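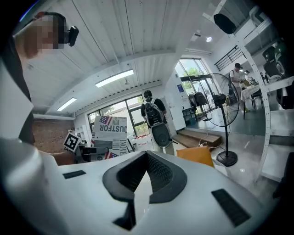

# Stiludcombe rural crime reports

Every farm theft, break-in and assault reported to the Stiludcombe parish desk, typed up from paper by Gintarė Jõgi, whose handwriting is better than the constables'.

**Contents:** 2445 rows, one per report. 334 involve violence or the threat of it. The rest are mostly diesel.

| Column | Meaning |
|---|---|
| `ref` | desk number |
| `district` | Drokau, Pamollow or Kļaviņa |
| `offence` | as written down at the time |
| `outcome` | usually blank |

## Known problems

- Pamollow filed nothing in December. Draw your own conclusions, but not from this data.
- `sheep` and `Sheep` are separate categories. Sorry.
- Over 2092 rows have no outcome. They aren't missing; that's the outcome.

Please don't use the file to rank villages. Three people have tried, and all of them live in Drokau.

Corrections go to Gintarė, with the `ref`.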